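4.2 Why drivers don't plug in

I want to start this section with a confession. When I put the plug-in hybrid study together, I assumed charging behavior would be the boring part. People buy a car with a plug, they have an outlet, they use it. I gave the whole topic one page in the survey and figured I would be done with it by April. It has since eaten most of the paper.

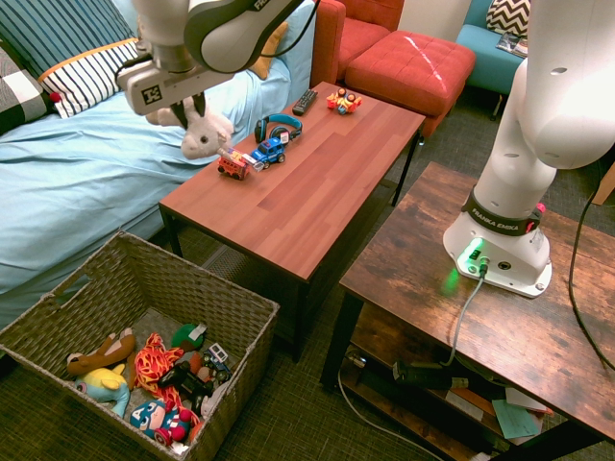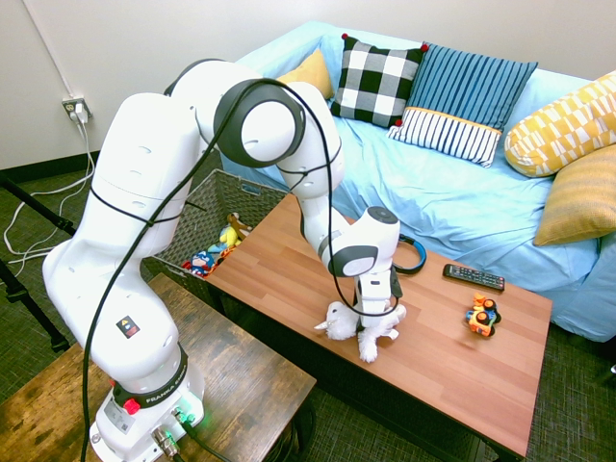 Figure 3. Coffee table and robotic arm, two views.

Plugging in is a chore like taking out the trash, and you should count it as one, was how Santoro put it after reading my first draft, and I have come around to that view almost completely. My early model treated a charge as free apart from the electricity. You pull in, you save some money on gas, so you do it every time. But if each plug-in costs you a minute in the rain and a dirty cable across your coat, then a small battery that saves you very little per charge is going to be skipped a lot, and skipped most by the people who have the least to gain.

The survey went out to owners in two towns, Drutska and Rullden, and 1,060 of them filled in enough of it for me to use. I picked the towns because they are close in size and income but very different in how people park. Drutska is mostly houses with driveways. Rullden is older and tighter, with a lot of street parking and shared lots behind apartment buildings. I expected Rullden owners to charge less, and they did, but the gap was a good deal smaller than I had bet on (and I did bet, one lunch, lost).

What split people up much better was the length of the daily drive compared with the electric range of the car. Owners whose round trip fit just inside the range were the keenest pluggers in the whole sample. They talked about it in the comment boxes like a game – can I get home before the engine kicks in? Owners with very short trips were lazier, because they could go two or three days between charges and then simply forgot. And owners with long highway commutes often gave up entirely. If the battery is good for 20 miles and you drive 50 each way, the electric part starts to feel like a rounding error, even though over a year it really isn't.

I think that last group matters most for policy, and it's the one I feel least sure about. The cars still save fuel when they run on gas, since they're decent hybrids underneath, but they don't come close to the savings on the sticker. You could read that as an argument against plug-in hybrids altogether. I don't. A driver who plugs in half the time is still burning less than the same driver in a regular car, and plenty of these folks told me flat out that they would not have bought a battery-only car at any price they could afford.

The fuel logs back up the survey, mostly. I had hoped to get logs from everybody, but the download tool (Skultik, which we used for all the onboard data) refused to talk to two of the car models until we got a patched version, and by then some owners had lost interest. So the logged group leans toward patient people, and patient people may well be the ones who charge. I've tried to correct for this in Section 5, using the survey answers on charging as weights. It moves the results in the direction you would guess, though not by enough to change the ranking of the groups.

There is one more thing the logs show that the survey missed completely. Cold mornings. When the cabin heater is on, several of the cars start the engine whether the battery is full or not, and owners hate this. A handful wrote that once they noticed it, they quit charging for the whole winter – what's the point, one of them asked, if it burns gas anyway? They were giving up real savings on the rest of the trip, but I get the annoyance. Preheating the cabin while the car is still on the plug would fix most of it, and the cars that offer this have it buried deep in a menu. I come back to the heater in Section 4.3, with the winter logs split out by model.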